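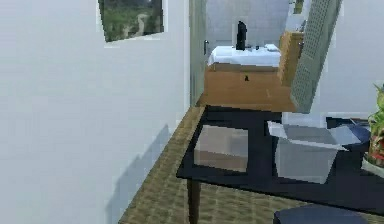
Does your house have a ghost? Let's check

Plenty of people will tell you that their house is haunted. They heard footsteps at night. A door moved. One room always felt colder than the others. They might be telling you exactly what they heard and felt. That part I believe. The ghost part I'd like to see some evidence for, please, and so should you.

Start with the creaks. A house is made of lots of different materials: timber, metal, brick, plaster, glass. Nearly all of them get a tiny bit bigger when they warm up and a tiny bit smaller when they cool down. They don't all do it by the same amount, so they rub and tug at each other. On a hot day the sun heats the roof, then the evening comes and everything shrinks back. Tick. Creak. Bang. If you have a tin roof you'll know the sound already.

Why does it seem to happen only at night? Partly it's the cooling. Partly it's that the telly is off, the traffic has gone home and you are lying there with nothing to do except listen. The same creak at lunchtime would get no attention at all.
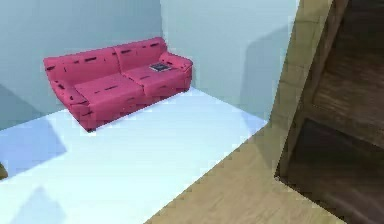
Then there are the doors. Air pushes on things. Open a window at one end of a house and the breeze goes looking for a way out at the other end, and a door in its path can swing or slam. Some doors move with no breeze you can feel, usually when the frame has gone a little crooked and the door is really rolling downhill on its hinges. You can test this. Open the door halfway, let go and watch. Do it again with every window shut. If it drifts the same way each time, you've found a wonky door frame.

Cold spots are my favourite. People say a ghost sucks the heat out of the air. But cold air is heavier than warm air, so it sinks and slides along the floor, and it sneaks in through gaps you'd never notice. Hold a strip of tissue paper near the bottom of a window or door. Does it flutter? Tiles play a trick on you as well. They carry heat away from your bare feet faster than carpet does, so they feel colder even when both are the same temperature.

A girl named Constanza Yáñez wrote to me that her hallway went "thump" every night at 7 o'clock. Her cousins had decided it was a sad old sailor. I asked her to keep a diary, with the time of each thump and whatever else was going on in the house. After 2 weeks she had the answer. The thump came whenever somebody turned off the kitchen tap quickly. Moving water was being stopped short and giving the pipe a knock, and plumbers call that water hammer. The cousins still prefer the sailor.

"But you can't prove there isn't a ghost!" someone always says. True. I can't prove there isn't an invisible wombat in your wardrobe either – that doesn't mean you should leave grass out for it. The person making the big claim has to bring the evidence.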